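Cover crop notes from the lower field

We planted the lower field to a rye and hairy vetch mix again this fall, and several people have written to ask how it went last year, so I am putting my notes in one place.

The field is 30 acres, mostly silt loam with a clay patch at the north end that holds water into April. It was in corn before this. I used to leave the stubble standing and do nothing until spring. The soil washed into the ditch along Furkton Road every winter and I paid to have the ditch dug out twice.

The seed came from Lekus. I ordered 2,760 pounds, which covered the lower field and the strip behind the barn with a few bags left over. The rye tested at 81 percent germination, lower than I wanted, so I bumped the rate up a little. Vetch went in at the normal rate with inoculant. If you have never grown vetch on a piece of ground, don't skip the inoculant.

I drilled it in the first half of October. Alcides Toledo has the farm east of me and he flew his on into standing corn in September. His looked better than mine until November, when mine caught up. He had thin spots where the residue was heavy. I had none except in the clay, where the drill plugged and I didn't notice for two passes.
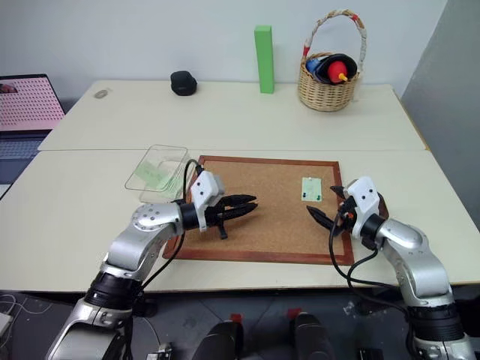 Termination is the part I got wrong. I planned to roll the rye at flowering and plant beans into it the same day. We had nine days of rain and by the time I got in, the rye was over my belt and the vetch had tied it all together. The roller did a fair job on the high ground. In the low spots it stood back up and I had to spray.

The beans were a Tuvura variety, medium maturity. Stand was uneven for the first three weeks and I thought hard about replanting. I left them alone. By July the rows had closed and the waterhemp was much lighter than I am used to. I skipped one herbicide pass on the high ground.

On cost, I spent over 2,000 dollars on seed and fuel beyond what I would have spent doing nothing. I got part of it back on the herbicide. The ditch did not need digging this year, and I count that too.

Changes for this season: less vetch in the mix, a cleaner drill, and I will roll a week early if the forecast looks bad. I am also trying a plot of Annamalai radish on the clay to see if it opens up the ground. It came up fine but the deer have found it.

I'll post the spring stand counts once the water is off the north end.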